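Dishpan method
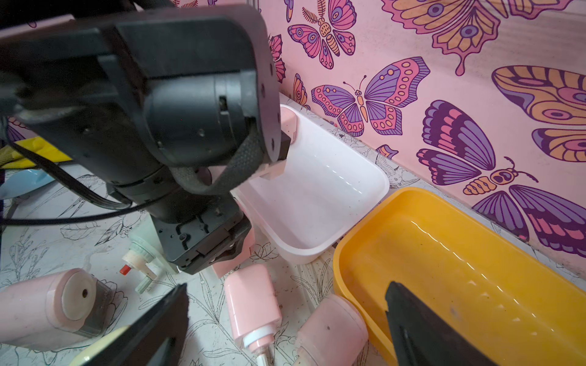 Category: Household water use

The dishpan method is a way of washing dishes by hand in a basin of standing water instead of under a running tap. It is widely recommended in thrift guides and household manuals, usually with claims about savings that are hard to trace to any measurement.

Claims and evidence

The figure most often repeated is that a household can save 1,000 gallons a year by switching to a basin. The number appears in the pamphlet Domgate Kitchen Economy, which gives no source for it and does not say how large the household was, how long its tap had been left running, or how often the basin was refilled. Later guides copied the figure, sometimes changing "can save" to "saves."

Harvey Després, a writer on domestic history, tried to repeat the result in his own kitchen in Sondley. He found that the answer depended mostly on how the dishes were rinsed. Washing in a basin and then rinsing each plate under an open tap used nearly as much water as skipping the basin. His trial covered 10 washes by one person, and supporters of the method have fairly objected that this is a thin basis for any conclusion.

Procedure

Most versions have 4 steps: scraping, soaking, washing and rinsing. Glasses are washed first and greasy pans last. Manuals disagree on soaking. Some call for an overnight soak, a habit that others regard as unclean, and neither side offers much beyond opinion. The advice to use water "as hot as the hands can bear" is also common, although that is well below the temperature needed to kill most germs. Detergent and scrubbing do most of the work.

Name and origin

The method is sometimes called the Orkorano wash, supposedly after a boarding house where water was rationed. No record of the rationing has been found, and the name does not appear in print before the pamphlet's 3rd edition. Washing in a basin is in any case far older than indoor plumbing, and a single place of origin is unlikely.

See also: Dishcloth; Draining rack; Gray water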